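Gwilliam Table Service Project
Progress report for the June funding period
Prepared by Gwenllian Yorath for Shahram Bagheri, program office

Dear Shahram,

Thank you for your patience with this one. I know you were expecting it before the Jendville show and you are getting it after, and the delay is entirely mine. I wanted to wait until we understood what had gone wrong with the gripper before putting anything on paper, and that took longer than I told you it would. Most of what follows is about that fault, with the rest of the project tucked in at the end.

First the short version. During the show the Puneo gripper lost its hold on objects it had reported as safely held. Nobody was hurt and nothing was broken, but a gripper that says it has something when it doesn't is a safety matter in any setting where people stand close by, and we have treated it as one. We stopped all handovers to visitors as soon as Nest Sayce noticed the pattern, and they have stayed stopped.

Over the show we logged 1,859 pick attempts. In 99 of them the gripper closed, reported a good hold, and then let the object slide out during the lift or the move that followed. In our own lab before the show, the same routine ran 627 times with only 10 such slips, and I am sorry to say we had written those off as bad placement by whoever was setting the table. Looking back at them now, they were the same fault, and we should have looked harder.
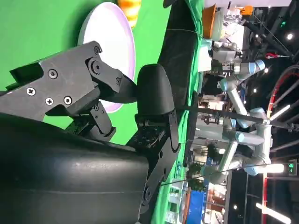
The fault comes down to how the gripper decides that it is holding something. It watches the motor current as the fingers close, and once the current passes a set level it calls the hold good and stops squeezing. We had set that level using flat-sided test blocks, which push back firmly and all at once. The tableware setup on the green cloth is a much harder test, with a plate whose rim can catch the finger linkage when the wrist comes in low, and a fingertip pad that is rounded at the end, so that on a curved surface it touches over a very small area. If any part of the linkage rubs on a rim on the way in, the current rises early and the controller takes that for a firm grip. Florante Lagman was the one who worked this out. He spent two long evenings going through the current logs by hand, and he found the same small early bump in nearly every slip he looked at.

I should say plainly that the gripper did what we had told it to do. Sitov, who supply the controller, were very good about answering our questions and have looked over our settings with us. They agree that a single current level was too simple a check for this kind of work. There is no claim to make against anyone, and I would not want this report to read as if there were.

There was a second, smaller problem that made the first one worse. When an object slipped, the arm carried on with the rest of its motion as though nothing had happened, and only raised an error when it got to the release point and found the fingers already closed all the way. That could be several seconds later. Delyth Parri, who was running our stop button for most of the show, caught a good many of these by eye and halted the arm herself, and I am very grateful to her for it. Still, we can't build a safety case on Delyth having sharp eyes, and she was the first to say so.

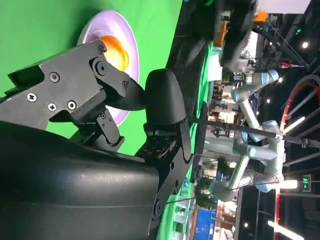
We have made three changes so far. The gripper now checks finger position along with current, so a rise in current while the fingers are still wide open is no longer accepted as a hold. It also checks again after a short lift, and if the fingers have moved closer together in that time, the arm stops where it is and waits for a person to clear it. Finally, Nest has rewritten the approach so that the wrist stays higher until it is over the object, which should keep the linkage away from rims altogether. The first two changes are running on the lab unit. The third is written but has only been tried at slow speed, and I would rather not promise you a result from it yet.

What we don't have is a proper figure for how well the new checks work on round and glossy things. We are going to repeat the full lab routine with curved tableware and fruit-sized objects, leave the blocks in the cupboard, and count every slip as a slip, whoever set the table. Handovers to people will stay off until that is finished and you have seen the results.

On the money side, the repeat testing fits inside the current budget if we move the second demonstration into the next period. I would like your agreement to that. The only new cost I can foresee is a set of replacement fingertip pads, perhaps in a softer material, and I will send you the quote separately once Florante has settled on a shape.

The rest of the work is in decent order. The table-setting sequence is complete, the operator guide is drafted through the start-up and shutdown chapters, and Delyth is adding a new chapter on what to do after a dropped object. It badly needed one.

Please do call if you would like to talk any of this through. I am usually at my desk by eight, and I would be glad to go over the logs with you.

With warm regards,
Gwenllian Yorath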